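Section 4: Starting a Shift at the Two-Arm Handling Bench

Reading time: 2 minutes

4.1 Staff who previously handled returned goods by hand are now assigned to the bench as attendants. The attendant sets out the items, observes the cycle and decides on any item the bench refuses.

1. Confirm that the previous shift has signed the bench log.
2. Place the items flat or upright on the mat, within reach of both arms. Glassware goes towards the back.
3. Close the guard and select Programme 12.
4. Remain at the panel until the first item has been passed between the grippers.

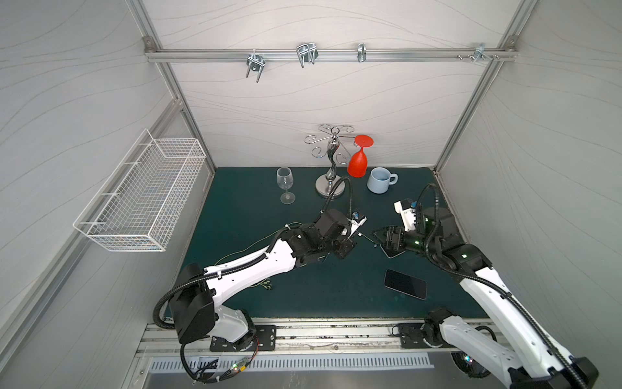 Figure 4. Two-arm bench with a smartphone held between the grippers.

CAUTION: Do not reach over the mat while either arm is powered. Press Hold and wait for the panel to show code 121.

Note: Items above 800 grams remain a manual task at Grulthorpe and Crichton.

4.2 Refused items are placed in the attendant's tray and entered on form 138. Attendants are not required to meet the former hourly handling rate. Questions about revised duties should be addressed to Devendra Tyagi, Stisari Operations.

Comments (3)

Agnes Lindsay: Form 138 at Crichton still has the old job titles on it. Can it be reissued?

D. Tyagi: A revised form will be sent to both sites in February.

Packing2: Does step 4 apply after a break as well, or only at the start of the shift?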